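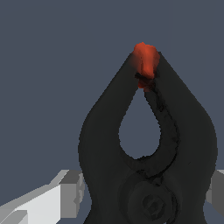 A small red-orange piece held at the tips of a black gripper.

Evening classes at Ondthorpe: frequently asked questions

How do I book a place?

Use the form on the courses page or ring the office. You can also book in person at the front desk on Stostgate between 10am and 4pm. We don't hold places without payment.

What does a course cost?

Most ten-week courses are £89. The shorter ones (bread, darning, beginners' Italian) are £68. Pottery is £101 and includes one bag of clay and all firings. Extra clay is sold at the desk.

Is there a reduced rate?

Yes, for people under 19, full-time students and anyone on a means-tested benefit. Bring proof to your first class. The reduced rate does not apply to one-day workshops.

Where are the classes held?

Languages and sewing are in the main building. Pottery and woodwork are in the Jafri Annexe, across the yard and up the ramp. Choir meets at Prornley chapel hall and has its own entrance on the side road. Please don't park in front of the chapel gates.

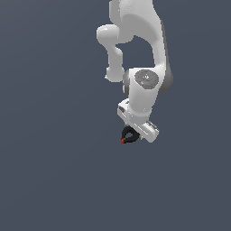

White robotic arm, plain slate-blue background.

What should I bring?

A confirmation email, printed or on your phone. Kit lists are sent out the week before term. If you are doing woodwork, wear closed shoes and tie back long hair. You will not be let into the workshop in sandals.

Can I join after the course has started?

Up to week 2, if there is room and the tutor agrees. The fee is the same. Roswitha Leitner will take late starters in Italian a little further on if they have studied it before, so ring and ask.

I missed a class. Can I make it up?

We can't offer a swap to another group. Tutors will usually send notes. Mehwish Siddiqui keeps her sewing room open for half an hour after class for people who have fallen behind.

Can I get a refund?

In full, up to seven days before the first class. After that we can give a credit towards another course in the same year, less a £5 charge. If we cancel a course you get all your money back by the method you paid.

Do I get a certificate?

Not for most courses. Book-keeping has an exam in July, and the entry fee is separate.

Who do I speak to about access?

Wajid Qureshi in the office. The main building has a lift. The upstairs room at the chapel hall does not have step-free access, and choir can be moved downstairs with a week's notice.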